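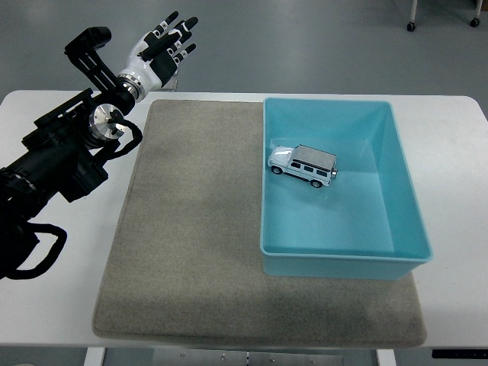 Robotic arm with its hand held open, palm down

Small claims judgment names the trade name, not the LLC. Amend or refile?

Posted in Courts and Procedure
Jul 4, 2019
ledger_line

I have a default judgment from the small claims division in Prevthorpe County for $1,293 plus costs. The claim was for an unreturned security deposit. The defendant did not appear.

On the claim form I wrote the defendant as "Ashour Rentals," which is the name on the lease, the receipts and the sign at the office. The summons was served at that office on the manager, who signed for it. When I asked the clerk for a writ to levy on the bank account, she pointed out that the account is held by Zurnitska Holdings LLC. I searched the Secretary of State's records, and Ashour Rentals is an assumed name registered to Zurnitska Holdings LLC. The registration was current when I signed the lease.

The judgment was entered 18 days ago. The bank will not honor a writ in a name that doesn't match the account.

Can I get the judgment corrected to show the LLC, or do I have to dismiss and start over? The clerk said she can't give legal advice and handed me a blank motion form.

mossback77

You have to start over. A judgment against a name that isn't a legal entity is void. Same thing happened to me with a roofing company and the judge threw it out. Next time look up the company before you file.

tenfold_docket

The answer above is too broad. Whether the judgment is void depends on your state's rules, and many states treat this as a misnomer, which can be corrected. I would not dismiss anything until a judge has ruled on a motion.

The usual distinction is between two situations:

Misnomer. You sued and served the right party but called it by the wrong name. The court can amend the name on the judgment, and in many courts the amendment relates back to the original filing.

Misidentification. You sued and served a different party from the one that owes you. Amendment after judgment is normally refused, as the real party never had notice.

Your facts look like the first. An assumed name is another label for the entity that registered it. The point a judge will look at hardest is service. If the manager was a person authorized to accept service for the LLC, the LLC had notice. If not, expect the default to be vacated and the claim set for a new hearing. Your claim survives that, but it costs you time.

What I would file:

Motion to amend judgment to correct the name of the defendant. Ask for "Zurnitska Holdings LLC, doing business as Ashour Rentals."
Certified copy of the assumed name registration, with the filing date visible.
The lease page with the trade name and signature.
The proof of service.
A proposed order.

Bring 2 extra sets to the counter. Serve the motion on the LLC's registered agent as well as at the office. Check the deadline before anything else, because some courts put a short limit on motions to alter a judgment and a longer one on clerical corrections. The local rules should say which applies to a party name.

Do not write the LLC's name onto the writ yourself. The writ has to match the judgment.

pl_quillon

Adding to that. Some states limit who can appear for an LLC in small claims, and some make an exception below a dollar amount. Where I am the line is $2,000. Read your rule so you know who may turn up at the hearing.

Also check whether your state bars a business from defending or suing under an unregistered assumed name. It won't matter if the registration was current, but the printout will show any lapse. My county charges a motion fee, which went onto the judgment as a cost when I asked for it in the proposed order. I had to use the Womik e-filing portal, and it rejected the packet until the order was uploaded as a separate document.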